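Hevadine updates two-arm planner, drops the wait between picks

Hevadine has released version 21 of Ceslow, its motion planning software for pairs of robot arms that share one work area. The update went out to existing license holders in August and changes the way the program decides which arm may enter a shared space, such as the area over a bin.

Earlier versions treated the bin as a locked zone. When one arm was inside it, the other held its position outside until the zone was released. The new planner divides time and space into smaller pieces and checks both arms against each other along the whole path. An arm can start its approach while the other is still on its way out.
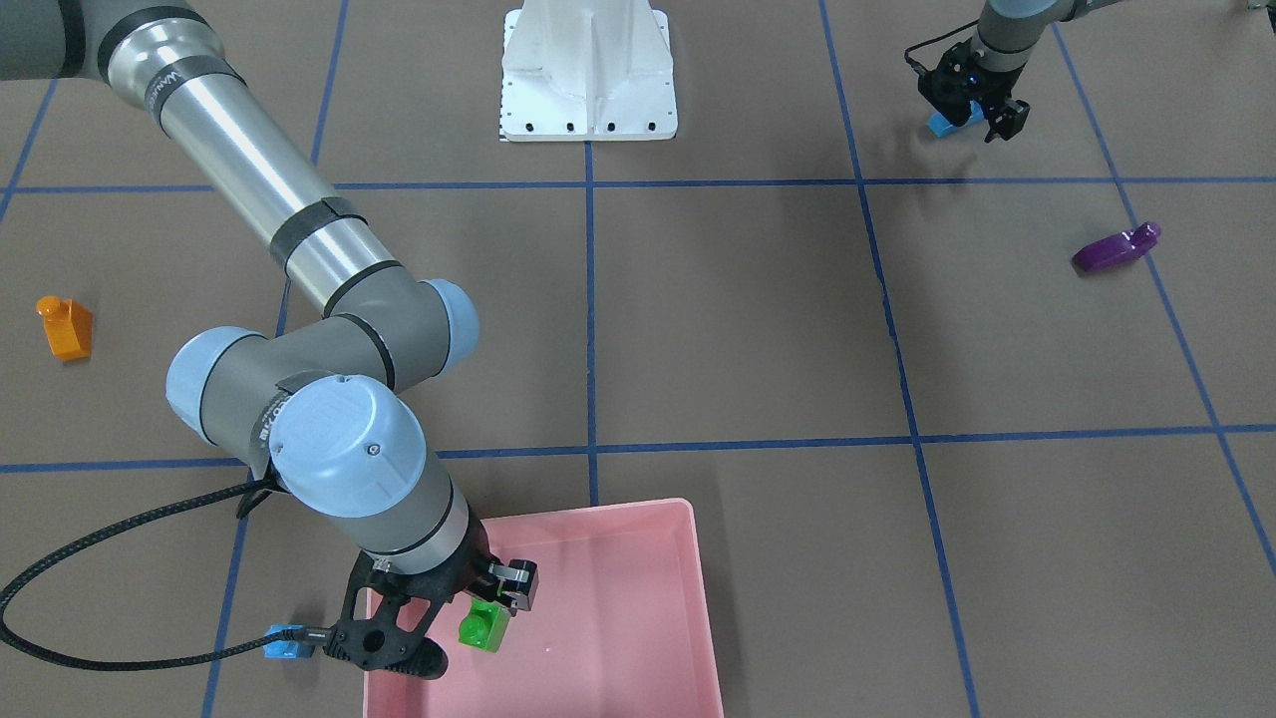 Two arms at work during a sorting run with Ceslow.

The company ran a set of 1,776 picks with small colored objects and a single bin, using the same start positions for the old and new planners. According to Hevadine, the new version stopped an arm to let the other pass 236 times, and the old one did so almost three times as often. Grip failures were logged separately and are not part of the comparison.

Most of the work went into the wrist. A planner that models the gripper and wrist as one large block is safe but keeps the arms far apart. Ceslow now follows each joint on its own, and users can add a margin for cables in the settings file. Hevadine recommends leaving that margin at the default until a cell has been run at low speed.

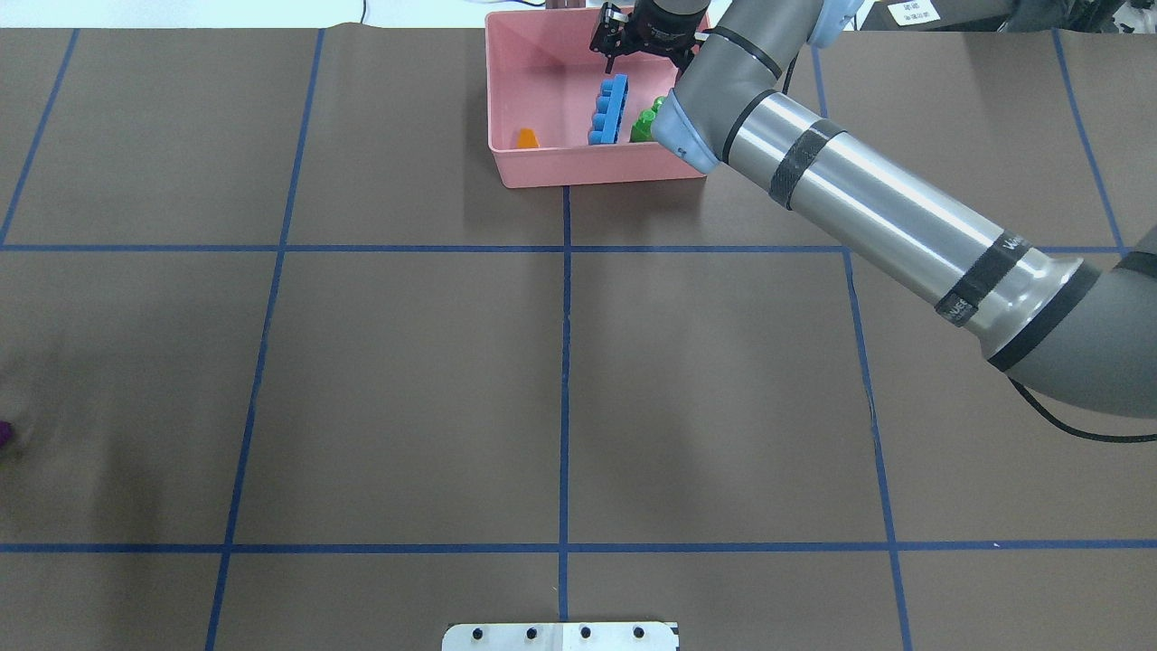 Does the new planner need extra cameras?
It uses the object positions it is given, so a cell that already has a working perception setup can keep it as it is.

Perception remains a separate product. Ceslow reads object positions through an open interface, and the release adds a connector for Jomau, a labeling and pose tool that several license holders already use. If a position is older than 700 milliseconds, the planner discards it and asks for a new one before it closes the gripper. The limit can be changed for each object type.

The log viewer has also been reworked. It now shows both arms on one timeline, with every stop marked and the reason given next to it. Logs from earlier versions open in the new viewer, but without the reasons.

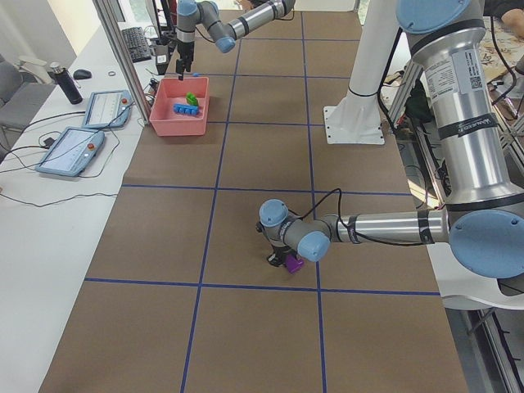 Mohmand, which tested the release ahead of time, said the timeline was more useful to it than the faster picks, and that it would still like to be able to replay a single stop without loading the full run.

Hevadine said single-stop replay is on its list but gave no release month. The update is free for current license holders. Cells with custom gripper models need to have those files converted first, using a command-line tool that comes with the installer.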